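[Tableware] Re: Trays for single place settings
Sun, 22 Jan 2023
To: the Prorkemstead tableware list

On the Prorkemstead list, a member wrote:
> Does anyone still lay a place on a tray? I've been putting a bowl, saucer
> and chopsticks straight on the table and it always looks a bit lost. I'd
> like something plain but not dull, and I don't want to spend much.

Oh yes, every day, and I'm so glad someone has asked! I came to trays late, after years of thinking they were only for tea in bed, and now I can hardly eat a bowl of soup without one. My current favourite is beige with rounded corners and a slightly raised rim, and it has a rabbit on it (sitting up, long ears, just a line drawing) with the word "Rabbit" in curly script at the other corner. I've been trying it with a small white bowl with a dark rim line, on a saucer with a thin dark band to match, a white spoon and chopsticks.

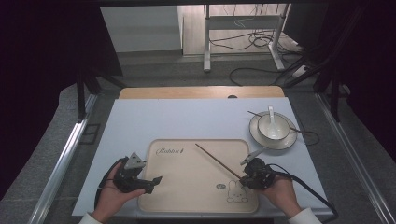
Skulinell wrote back to me off-list that a printed tray is a mistake because the bowl always ends up covering the best bit. I do see the point, but my answer is to put the bowl at the top right and leave the drawing clear. If you eat left-handed you may want the whole lot the other way round, in which case the script disappears under the saucer and you get the rabbit to yourself, so there are worse fates.

On size, do go bigger than you think. My first tray was a lovely little lacquered thing from the Herkent market and it took a bowl and nothing else. The chopsticks had to live on the table, and then what is the tray for? A good big one lets you lay everything out with space between, and you can carry the lot back to the sink in one trip.

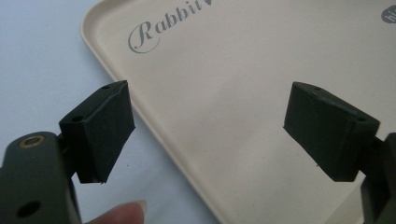
Plenty of tray, pale table

The colour matters more than I expected, too. I tried white crockery on a white tray and it all vanished. On beige the rims show up beautifully, and brown chopsticks sit well with it – much better than the red ones I had before, which shouted.

The printing is grey all over, so it stays quiet, and there are some sweet touches you only notice when you're waiting for the kettle. The dot of the "i" in Rabbit is a tiny carrot! And there's a little speech bubble saying "hi~", which cheers me up no end on a Monday.

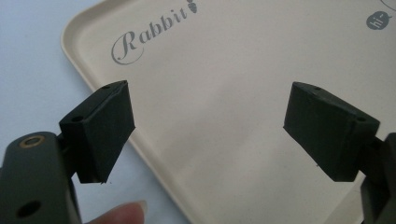

For washing, I use a soft cloth and warm water and never a scourer, as I ruined a printed tray that way last March. Chopsticks get a quick wash, a proper dry, and then they stand upright in a jar. Please don't leave wooden ones soaking in the bowl. I had a set of seven pairs from Innes and lost two of them to exactly that.
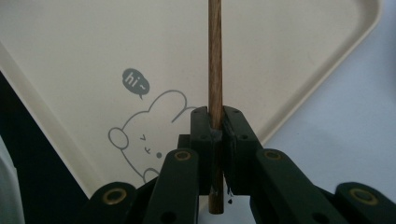
I've put the bit about chopsticks into the list notes as well, so it can be found again. If you have a favourite tray do please write in, plain or printed, and say how big it is and what you put on it. I'd especially love to hear from anyone who has found one deep enough for noodles and a side dish.

Happy tray hunting!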